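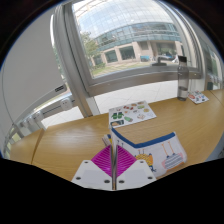 결혼식이 끝나고 나면 집에 자잘한 물건이 정말 많이 남아요! 부케, 베일, 방명록, 남은 청첩장, 축하 카드, 촬영 원본이 든 메모리까지요. 저는 처음에 전부 큰 상자 하나에 몰아넣었다가 베일에 립스틱 자국이 옮은 걸 보고 그날로 다 꺼내서 다시 나눴어요. 그때부터 제일 자주 손이 가는 게 천 파우치예요. 흰 천에 윗단만 파란 띠로 두른 파우치 같은 걸 쓰면 위아래가 한눈에 보여서 서랍에 세워 넣기도 편하답니다. 종류별로 하나씩 정해 두면 나중에 찾을 때 진짜 신나요.

부케 말리기

받은 날 저녁에 바로 시작하세요. 포장지와 리본을 풀고 줄기 아래쪽 젖은 부분을 잘라낸 다음, 꽃을 서너 송이씩 나눠 묶어서 거꾸로 매답니다. 장소는 햇빛이 들지 않고 바람이 통하는 옷방 봉이 좋았어요. 욕실은 절대 안 돼요! 장미는 꽃잎이 두꺼워서 13일쯤은 그대로 두는 편이고, 안개꽃은 훨씬 빨리 마릅니다. 수국은 저도 두 번이나 실패했어요. 혹시 잘 말리는 분 계시면 댓글로 꼭 알려 주세요.

다 마르면 헤어스프레이를 멀찍이서 살짝 뿌립니다. 가까이서 뿌리면 꽃잎에 얼룩이 져요. 풀어 둔 리본은 버리지 말고 천을 한 장 덮어 낮은 온도로 다린 뒤 돌돌 말아 두세요. 카드 묶을 때 이만한 게 없어요.

베일과 장갑

베일은 접는 선이 늘 같은 자리에 생기면 그 부분부터 누렇게 변하더라고요. 중성지를 사이사이 끼워 느슨하게 말고, 계절이 바뀔 때 한 번씩 펴서 다시 말아 주세요. 말 때는 식탁을 싹 닦고 물기가 없는지 손바닥으로 쓸어 본 다음에 시작합니다. 반지는 꼭 빼고요! 망사는 반지에 걸리면 순식간에 올이 나가요.

화장품 자국은 주방세제를 미지근한 물에 아주 조금 풀어서 면봉으로 톡톡 두드려 뺍니다. 비비면 번져요. 장갑은 손가락 끝에 얇은 종이를 말아 넣어 두면 모양이 살아 있어요. 비즈가 달린 제품은 집에서 건드리지 말고 세탁소에 물어보시는 게 마음 편합니다.

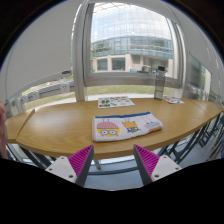
청첩장과 축하 카드

저희는 청첩장을 100장 찍었는데 52장이 고스란히 남았어요. (욕심이 과했죠.) 세 장만 깨끗하게 보관하고 나머지는 이렇게 썼어요.

- 두꺼운 면을 잘라서 양념통 이름표로 쓰기
- 반으로 접어 선물용 꼬리표 만들기
- 봉투는 씨앗이나 여분 단추 담는 용도로 쓰기

봉투 안쪽 금박이 어찌나 예쁜지 씨앗 봉투가 갑자기 고급스러워졌어요! 축하 카드는 보낸 사람 이름을 연필로 뒷면에 적어 두세요. 별명만 쓴 카드는 일 년만 지나도 누군지 헷갈려요. 제 친구 야스민 케타니(Yasmine Kettani)는 카드를 한 장씩 휴대폰으로 찍어 둔다는데, 저는 손으로 넘겨 보는 게 좋아서 구멍을 뚫고 고리로 묶었어요.

영상이랑 사진 파일

메모리 카드와 외장 하드는 꽃이나 천과 따로 두세요. 저는 뚜껑 있는 작은 통에 넣고 제습제를 하나 같이 넣습니다. 복사본은 최소 두 군데! 하나는 집에, 하나는 부모님 댁에 두었어요. 복사만 해 놓고 안심하지 마시고 파일을 몇 개 열어서 끝까지 재생해 보세요. 저는 축사 부분 소리가 빠진 파일을 그렇게 발견해서 업체에 다시 받았답니다.

폴더 이름은 '결혼식1', '결혼식 진짜최종' 이러지 말고 날짜와 내용을 같이 쓰면 좋아요. 준비실, 예식, 축사, 가족사진 정도로만 나눠도 충분해요.

상자에 넣을 때

무거운 방명록이 맨 아래, 카드 묶음이 그 위, 천 종류가 맨 위예요. 말린 꽃은 눌리니까 따로 담고요. 뚜껑 안쪽에는 뭐가 들었는지 적은 종이를 붙여 두세요. 상자는 침대 밑보다 옷장 윗칸이 나았어요. 6월 장마가 시작되기 전에 한 번 열어서 냄새를 맡아 보고, 눅눅하다 싶으면 맑은 날 그늘에 반나절 펼쳐 둡니다.

2020년 4월 16일 덧붙임: 중성지는 어디서 사느냐는 질문이 많은데, 큰 화방이나 표구 재료 파는 곳에 가면 낱장으로도 줘요. 베일 하나 마는 데는 전지로 세 장이면 넉넉했어요!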